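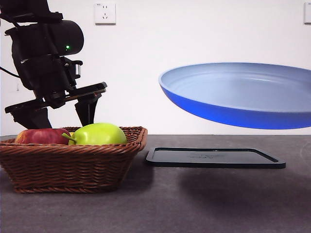

Keeping a Bench Cell Honest
Maintenance notes from the Asedstead test kitchen
19/05/2020

The Velta cell at Asedstead has one arm, one parallel gripper and one job, moving household items between containers on a kitchen counter. It was put together by Lozano, a small integrator that builds test stations for product handling. The arm works over an ordinary countertop against a painted wall, and most of the upkeep comes down to that choice.

An industrial cell normally sits on a steel base bolted to the floor. A countertop moves. When the heating comes on in the morning, the surface shifts relative to the arm mount, and the shift is enough to spoil a low approach. The crew touches off the fingertips against a reference block at the start of each shift and stores the height. If the new value differs from the last one by more than half a millimeter, the mount bolts are checked before anything else is run. The bolts are torqued in a cross pattern, in two passes. A single pass leaves the plate slightly cocked, and the error shows up at full reach, where it is hardest to trace.

The fingers get the most attention. They are black, removable, and held by two screws each. Fruit leaves a film of wax and juice, and a waxed finger needs more closing force to hold the same apple. The rule is to wipe both fingers with alcohol every 39 picks and let them dry open. Force is never raised to make up for a dirty finger. Early in the project it was, and the bruises did not appear until the next day, by which time the log had already recorded a full set of good picks.

Baskets are harder on the gripper than fruit. A woven rim has no single height, and a finger coming down beside it can catch a strand. The approach is therefore taught vertically, with the fingers open, stopping at rim height. From that point the arm descends at reduced speed to the grasp. If motor current climbs during the descent, the controller stops and backs out along the same line.

Cables fail next. The line leaving the side of the arm flexes with every move, and the first one lasted 11 weeks. It had been tied too close to the joint. The replacement has a longer service loop and a tie point farther back, and it has now run 476 hours with no dropped signals. The crew inspects it by hand with the power off, feeling for flat spots in the jacket — a flat spot comes well before a break.

Finger replacement takes 5 minutes if the screws have not been overtightened. The old pair comes off, the seats are brushed clean, and the new pair is closed gently on a gauge pin before the screws are snugged. The zero position is then taught again. Skipping that last step was the cause of the only crash in May, when a fresh finger struck the counter and chipped at the tip.

Spare fingers, cables and the gauge pin are stored in a Trernden drawer unit beside the controller. The chipped finger is in there too, tagged, and is used for checking screw fit.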